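3.2. Manejo de las muestras y pérdidas entre parcela y laboratorio

El ensayo se sembró en septiembre en la finca experimental de Flarnwood, sobre un suelo franco arcilloso que en los mapas figura como «homogéneo» y que, tras dos campañas de trabajo, solo podemos calificar de optimista. Se compararon nueve líneas de cebada de invierno, identificadas con los códigos internos de la serie Justevik, en un diseño de bloques completos al azar. La densidad de siembra y el abonado de fondo fueron los habituales en la zona. El abonado de cobertura se aplicó en dos pases, el segundo con un retraso que el protocolo no preveía y el tractor sí.

De cada parcela se recogieron 30 espigas en madurez fisiológica, lo que excluye las filas de borde y también las que los jabalíes evaluaron por su cuenta. El material se guardó en sacos de algodón, se secó a temperatura ambiente y se trilló a mano. Vaněk (comunicación personal) había advertido de que el algodón retiene aristas y grano menudo en las costuras, y que ese grano reaparece en el lote siguiente con una puntualidad que ya quisiéramos para los suministros. 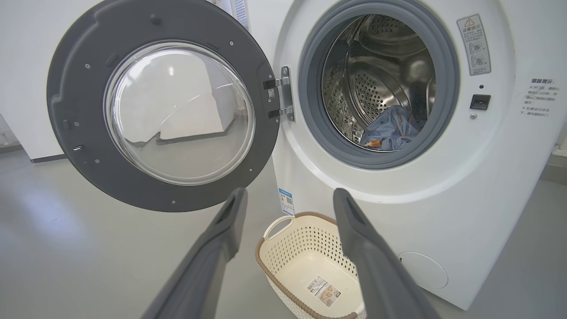

Figura 3. Lavadora de carga frontal con la puerta abierta y ropa en el tambor; delante, un cesto de plástico.

La determinación de proteína se hizo por combustión y la de betaglucanos por vía enzimática, ambas con duplicados. Cuando los duplicados discrepaban más de lo tolerable se repetía el análisis; cuando volvían a discrepar, se repetía la discusión. El peso hectolítrico se midió con el equipo Ruvow, calibrado al inicio de cada jornada y, en días de humedad alta, también al final.

En total se obtuvieron 2,250 registros, volcados en el cuaderno electrónico Zeleke y revisados por Ľubica Vaněk, que no participó en el muestreo y pudo por tanto juzgar nuestra caligrafía con imparcialidad. La versión definitiva de la base se cerró el 13 de mayo de 2025. Los valores atípicos se conservaron salvo error de transcripción demostrable – un peso negativo, por ejemplo, se consideró demostrable.

El efecto de la línea sobre el contenido en proteína se estimó con un modelo lineal mixto, con el bloque como factor aleatorio. La interacción entre línea y campaña se mantuvo en el modelo aunque complicase la lectura de las tablas, ya poco amenas de por sí. Las medias ajustadas y sus errores estándar se presentan en la sección 4.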